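Ikiseo의 로봇 손 평가 키트를 14일 동안 써 봤다. 제품명은 Sima이고, 손과 전완 모듈, 손목 카메라, 제어 소프트웨어 라이선스가 한 묶음이다. 구매 전 평가용 패키지라 기간이 끝나면 반납하거나 차액을 내고 인수한다. 평가 비용은 2,294유로. 왕복 운송비는 별도다.

미리 적어 두면, 하드웨어는 기대한 수준이었고 문서는 기대에 못 미쳤다. 사양표에 나오는 내용은 되도록 빼고 설치와 운용 중에 메모한 것 위주로 정리한다.
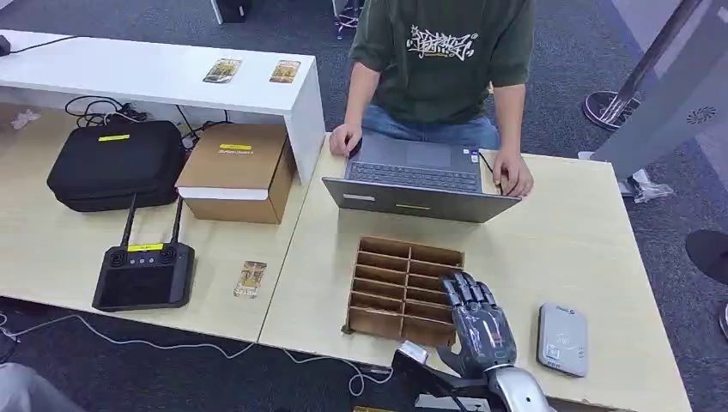 **Irkine 조작기술팀 | 장비 평가 노트**

## 설치

첫날은 거의 소프트웨어에 썼다. 제어 노트북에 드라이버를 올리고 손의 관절 오프셋을 읽어 오는 데까지는 순조로웠는데, 교정 단계에서 막혔다. 매뉴얼에는 교정 스크립트를 실행하라는 말만 있고 손의 시작 자세가 빠져 있다. 손가락을 전부 편 상태에서 시작해야 하고, 엄지가 조금이라도 안쪽에 있으면 스크립트가 오류 없이 끝나면서 엄지 영점만 틀어진다. 오류가 나면 차라리 낫다. 영점이 틀어진 것은 물체를 잡아 보고 나서야 알았다.

Ikiseo 기술지원에는 오전에 문의했고 오후에 Paula Jitaru라는 담당자가 답을 줬다. 답변은 정확했다. 시작 자세의 관절값이 적힌 설정 파일을 받았고, 그 뒤로 교정은 한 번에 끝났다. 다만 이 파일은 배포본에 처음부터 들어 있어야 한다고 본다.

작업대 쪽 준비는 간단하다. 우리는 밝은색 나무 테이블 위에 골판지 칸막이 트레이를 놓고 접근 자세부터 잡았다. 좁은 칸에 손가락을 넣을 때 옆 칸 벽을 건드리는지 확인하려는 것이다. 골판지를 쓴 이유는 단순하다. 충돌해도 손이 상하지 않고, 눌린 자국이 남아서 어디를 쳤는지 바로 보인다. 금속 지그는 나중에 써도 늦지 않다.

제어 루프는 400 Hz로 고정했다. 더 올릴 수 있지만 노트북에서 카메라 스트림과 로그 기록을 같이 돌리면 주기가 흔들렸다. 별도 제어 PC를 쓰는 팀이라면 해당 없는 이야기다.

## 좁은 칸 접근

평가 항목 중에서 가장 중요하게 본 것은 칸이 촘촘한 선반에서 카드를 꽂고 빼는 작업이다. 우리 팀의 실제 용도가 소형 인쇄물 분류라서 그렇다. 상자를 집는 데모는 제조사 영상에 충분히 많다.

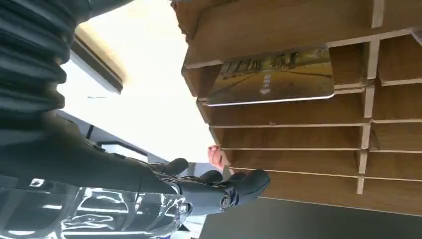 카드 작업에서는 손의 두께가 먼저 문제가 된다. 손끝만 놓고 보면 칸에 들어가지만, 손가락을 굽힌 상태에서는 관절 마디가 선반 입구에 먼저 닿는다. 그래서 접근 각도를 정면에서 조금 틀고, 카드가 칸 밖으로 나와 있는 부분만 집는 방식으로 바꿨다. 위쪽 칸에 꽂힌 도로 사진 카드처럼 앞으로 튀어나와 있으면 잡을 자리가 생긴다. 선반 턱의 흰색 마감 띠도 도움이 됐다. 갈색 나무판과 명암 차이가 커서 칸 경계를 추출하기 쉬웠고, 별도 마커를 붙이지 않고 진행했다. 반대로 카드 테두리도 흰색이라 카드와 선반 턱이 겹치는 각도에서는 경계가 하나로 합쳐졌다. 이 경우는 깊이값을 같이 써서 걸러냈다.

역광에 대해서도 적어 둔다. 손목 카메라의 자동 노출은 반응이 느린 편이다. 창 쪽이 화면에 크게 들어오면 그 부분이 하얗게 날아가고, 선반으로 시선을 옮긴 뒤에도 안정될 때까지 시간이 걸린다. 노출을 수동으로 고정하면 해결되지만 설정 메뉴에는 항목이 없고 파라미터 파일을 직접 고쳐야 한다. 키 이름은 `wrist_cam.exposure_mode`이다. 재부팅하면 기본값으로 돌아가므로 시작 스크립트에 넣는 편이 좋다.

작업 중 사람이 선반에 손을 대는 상황도 따로 시험했다. 접촉 감지 임계값은 기본값이 너무 높다. 우리는 가장 민감한 단계까지 내리고, 선반 근처에서는 속도 제한을 따로 걸었다. 임계값을 내리면 카드를 밀어 넣을 때의 저항에도 멈추는 일이 생긴다. 삽입 구간에서만 임계값을 바꾸는 기능이 있으면 좋겠는데 현재 버전에는 없다. Maricica Bucur가 상위 제어기에서 구간을 나눠 처리하는 코드를 짰고, 당분간 이걸로 쓴다.

## 파지력과 손끝 상태

단단한 물체는 별문제가 없었다. 가장 무거웠던 시편은 473 g짜리 브래킷이고, 손목을 돌려도 미끄러지지 않았다. 문제는 물체가 무거울 때보다 손끝이 물체의 모서리에 걸칠 때 생긴다. 접촉 면적이 줄면 제어기가 힘을 올리는데, 이때 손가락 표면에 하중이 몰린다. 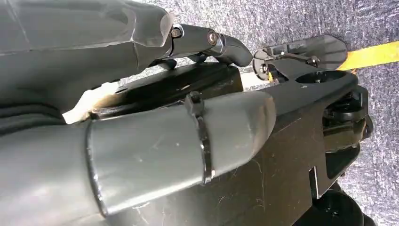 손가락 외피의 내구성은 두 번째 주에 집중해서 봤다. 각진 검은색 부품을 두 손가락으로 물리는 파지를 반복하면서 표면과 체결부를 점검했다. 윗손가락의 무광 회색 면에는 잔주름과 쓸린 자국이 있고, 아랫손가락에도 작은 흰 점과 긁힘이 보인다. 이 정도는 기능에 영향이 없다. 신경 쓰인 쪽은 아랫손가락 끝 근처에 감긴 검은색 케이블 타이다. 잠금 머리가 손가락 위쪽으로 튀어나와서, 얇은 물체를 잡을 때는 이 머리의 높이까지 간섭 모델에 넣어야 한다. 제조사가 제공하는 CAD에는 당연히 없다. 우리는 충돌 모델에 작은 육면체를 하나 추가하는 것으로 처리했다.

관절 쪽 나사는 매일 작업 전에 손으로 확인했고 풀린 것은 없었다. 권장 토크값은 매뉴얼 부록에 있는데 단위 표기가 본문과 다르다. 본문은 N·m, 부록은 N·cm이다. 숫자만 보고 조이면 곤란해진다.

## 비교

같은 용도로 작년에 Prikus의 2지 그리퍼를 검토한 적이 있다. 당시 메모를 기준으로 짧게 비교한다.

| 항목 | Sima | Prikus 2지 |
|---|---|---|
| 초기 설정 | 하루 | 반나절 |
| 좁은 칸 접근 | 각도 제한 있음 | 수월함 |
| 불규칙 형상 파지 | 좋음 | 나쁨 |
| 문서 | 누락 많음 | 보통 |
| 기술지원 응답 | 당일 | 며칠 |

카드만 다룬다면 2지 그리퍼로 충분하다. 우리는 카드와 케이스, 포장재를 같은 스테이션에서 처리해야 해서 다지형을 다시 보는 중이다. Tincuța Dinu는 그리퍼 두 대를 두고 교체 장치를 쓰자는 의견이고, 비용만 보면 그쪽이 낮다. 교체 시간과 배선을 넣어 계산하면 차이가 줄어든다. 이 계산은 아직 끝나지 않았다.

## 반납 전에 확인할 것

- 관절 오프셋 파일을 따로 저장한다. 반납하면 클라우드 계정도 같이 닫힌다.
- 로그는 기본 설정에서 일주일 뒤에 덮어쓴다. 보관 기간을 먼저 늘린다.
- 인수할 생각이면 외피 교체품의 납기를 미리 묻는다. 우리는 아직 답을 못 받았다.
- 펌웨어를 올렸다면 교정을 다시 한다. 릴리스 노트에는 필요 없다고 되어 있으나 엄지 영점이 바뀌었다.

인수 여부는 11월에 결정한다. 외피 납기와 삽입 구간 임계값 기능의 일정, 이 두 가지에 대한 답이 오면 글에 추가하겠다. 구간 분리 코드를 달라는 메일이 몇 통 왔는데, 정리가 끝나는 대로 저장소에 올린다.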